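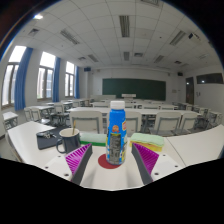

Thursday, December 3, 2020

Picked up the moving average crossover test again. Qiuyue Xia reran the whole set overnight on Hirum and left me the log with one line at the top, "please look at row 49 before you get excited". I got excited first and then looked at row 49.

Row 49 is a long trade that opens at a price the market didn't reach until the next morning. Our average was being worked out on the closing price and the order filled at the open of the same bar, so the system has been reading tomorrow's paper since May. Very good system, that one. Would recommend to anyone who owns tomorrow's paper.

Fixed by shifting the signal one bar. Results on the hourly euro-dollar file, 3,000 bars, same costs as before:

old version: 181 trades, lovely smooth curve, retire by spring
shifted version: 148 trades, slightly below flat after spread

The missing trades are mostly ones where the cross undid itself within the bar. I'd like to say I suspected this. There is a note in my own handwriting from the summer that reads "curve looks healthy!!" and I have left it in as a warning.

Tried the RSI filter on top (no longs above 70, no shorts below 30). It removes a few bad entries in the quiet weeks and then keeps us out of the only decent trend in the file, where the RSI went oversold and stayed there like a cat on a radiator. Tried 80/20 as well. Makes so little difference that I stopped writing it down.

Ottó Fekete thinks the pivot levels are worth another go, weekly ones only, as a place to take profit and nothing else. He drew it on the back of the Niltovard invoice, which I now can't send to accounts. His argument is that price slows down near the weekly pivot. Mine is that price slows down near all sorts of things, lunch included. We'll test it anyway, but against random levels the same distance apart, or we'll just be admiring our own lines again.

Data: the Jostach feed has the clock change wrong, still. Two bars stamped 01:00 at the end of October, and one of them is a copy. Deleted by hand in my file, NOT in the shared one. Qiuyue, don't merge until I've written the proper check.

To do
- rerun everything else that used the old fill rule (this includes the sterling results we showed people, oh dear)
- random levels test, ask Ottó for his spacing
- duplicate bar check at load
- put spread in as a variable, it's still typed in by hand in two places and they disagree

Su crashed again at 16:10 with the MACD batch half done. Restarted it, no idea why, log empty.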